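Visit report: Roltotcombe site, open afternoon, June

Attendance at the Roltotcombe open afternoon was by sign-up, in groups of six. Our group was taken round by Effie Lamont, with Callum Ritchie covering the store and the parts desk. The tour started at 1:30 p.m. at the goods entrance and took a little under two hours, including a stop for coffee in the corridor outside the print room.

The store comes first on the route. It holds 966 drawer positions in steel cabinets, of which 277 were in use for toy bricks and related pieces at the time of the visit. Drawers are labeled by shape first and color second. Ritchie said the earlier system, color first, was dropped after a stock check in which similar shades of purple had been filed together. Labels are printed on a Meretti desk unit and replaced when the adhesive lifts. The cabinets nearest the door are harder to open than the rest, and the floor there is visibly out of level.

Incoming pieces are checked by hand for fit. The check is simple: press two together, pull them apart, look at the studs and the tubes underneath. Pieces with a split tube go in a reject bin. A full bin holds more than 300 pieces and is emptied when it reaches the line. Shiuli Marikar asked whether rejects are weighed or counted. They are weighed.

The assembly room is at the far end of the building, past the Gruveck compressor, and was noticeably quieter than the store. Bricks are sorted there into shallow translucent trays, one color to a tray, and joined on a white tabletop with low clutter and even light. The room is kept for small builds, two to a handful of pieces. Lamont described the color pairs as a matter of habit.

Assembly table, with yellow and teal bricks joined, and a purple 2x2 with its four studs up:
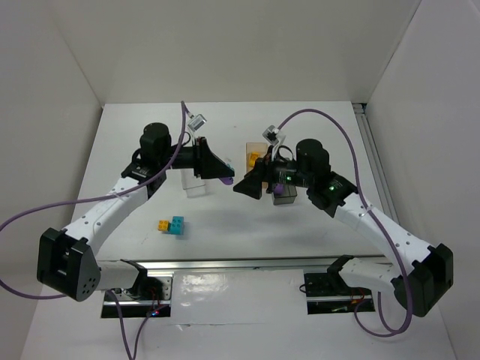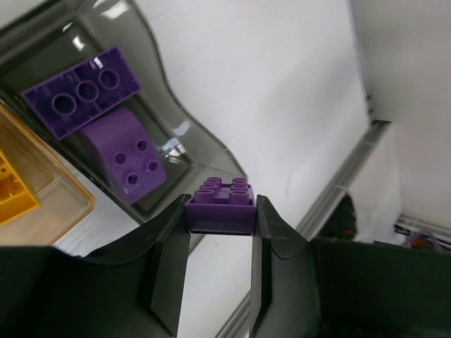 Questions were taken at the parts desk. Sohail Ghumman raised the matter of wear on studs after repeated joining. No figures were offered, though Ritchie keeps a drawer of worn pieces for comparison and passed several around. The grip on the oldest was clearly weaker. Evander Kerr asked about tray cleaning and was told warm water, mild soap and air drying, as cloths leave lint in the corners.

Parking is behind the building and the entrance ramp is narrow. Visitors with a van should use the lower gate, which closes at 4 p.m.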